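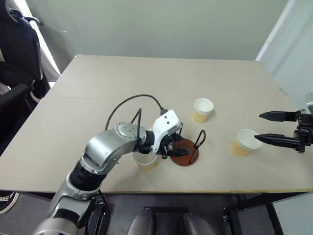

Two arms, a small wire rack and three paper cups on a work table at the Griston laboratory.

Opinion > Automation > Learning from demonstration

Against the tidy example

28 Jul 2021

The organisations that now collect demonstrations for robot learning have, for the most part, borrowed their idea of quality from manufacturing. A good demonstration is held to be one that begins from the standard layout, proceeds without hesitation, and ends with every object in its place. Demonstrations which depart from that pattern are marked down or removed. It is the view of this author that the practice is mistaken, that it is expensive, and that those who pay for collection should stop asking for it.

The argument is made here with reference to a modest task. At Griston, as part of the Lunura programme, operators guide a pair of arms through the handling of paper cups and a small rack with wire hooks. Nothing about the task would impress a visitor. A paper cup weighs almost nothing, costs very little and is familiar to every person who might be hired to do the work. For a gripper with two narrow fingers it is a demanding object. The wall gives way under a firm grip and slides under a gentle one. The cup tips if it is touched too high. The rack has its own difficulties, as thin black wire is hard to pick out and a finger may catch on a hook that the operator believed to be clear.

Over one month of collection the programme recorded 487 demonstrations. Of these, 118 were rejected at review. The stated grounds were that the operator had paused, had approached an object more than once, had knocked a cup and set it upright again, or had started with the cups outside the marked positions. In 51 of the rejected demonstrations the task was completed in full. They were set aside solely on account of how they looked.

Those 51 demonstrations were, in the author's opinion, among the most useful the programme obtained. A system that learns by imitation can only imitate what it has been shown. If every example proceeds smoothly from the same beginning to the same end, the system will have learned what to do when all is well, and will have no guidance at all for the moment at which a cup lies a finger's width from where it was expected. Small errors then lead it into positions that no operator ever visited, and from there its behaviour is a matter of chance. The correction that the reviewer struck out is the very thing the system will need.

Three objections are commonly raised, and each deserves a proper reply.

The first is that untidy examples teach untidy habits. There is some truth in this. A system trained on many hesitations may well hesitate, and an operator's tiredness at the end of a long session can be passed on as faithfully as skill. The remedy is better labelling. A pause in which the operator is judging the distance to a hook differs from a pause in which the operator is adjusting a chair, and a reviewer can ordinarily tell the two apart. Reviewers should be asked to record which they have seen. At present they are asked only whether to keep or discard, and a form with two boxes will produce judgements of that quality.

The second objection concerns comparison. Institutions that fund this work wish to know whether one method performs better than another, and a fixed layout makes the comparison simpler. The author accepts the need for a fixed layout in testing. It does not follow that the same layout should govern collection. A school may set all its pupils the same examination without confining every lesson to the questions on the paper. The two purposes have become confused largely through convenience, as the same table, the same staff and the same set of instructions usually serve for both.

The third objection is cost. Varied layouts take longer to prepare, operators work more slowly when positions are unfamiliar, and the count of demonstrations per session falls. Contracts written around that count therefore penalise the practice recommended here. This is a real difficulty, and it lies with the contracts. The Shahbazi agreement, under which part of the Lunura collection was carried out, paid for accepted demonstrations only. Operators are sensible people and responded as sensible people do. They placed the cups where they had found them easiest to reach, and when an attempt began to go wrong they abandoned it and started afresh, since a recovery would earn nothing. The resulting set was clean, large and narrow.

A different course was taken at Rarnach, where a smaller group was paid by the hour and told to move the objects between attempts as they saw fit. Cups were put close together and far apart, near to the rack and away from it, and sometimes within easier reach of one arm than the other. Operators were instructed to continue through a mistake if the task could still be finished safely. The set they produced is smaller and far less pleasant to look through. The author has spent a good many hours with both, and would choose the Rarnach set without hesitation as the basis for further work.

Something should also be said of the operators themselves. Discussion of data quality tends to treat them as a source of noise to be reduced. Yet the decision to bring an arm in from the side, to hold the second gripper open and waiting near a cup while the first is engaged at the rack, or to leave a difficult object until the end, is a decision made by a person with knowledge of the work. When instructions prescribe a single order and a single approach, that knowledge is lost before recording begins. Operators at both sites, asked for their views in July, said that they would welcome more freedom and would like to be told what became of the demonstrations they had given. Neither request is unreasonable. The second could be met by a short written note at the close of each month.

The author would ask funding bodies to consider the following changes. Collection should be paid for by time, with completed recoveries accepted as a matter of course. Starting positions should be varied deliberately, and the variation recorded. Rejected demonstrations should be kept, together with the reason for rejection, so that a later team may revisit the decision. At Griston the 118 have been kept, though only because the storage had already been bought, and a request to restore the 51 completed demonstrations to the main set is now with the programme board.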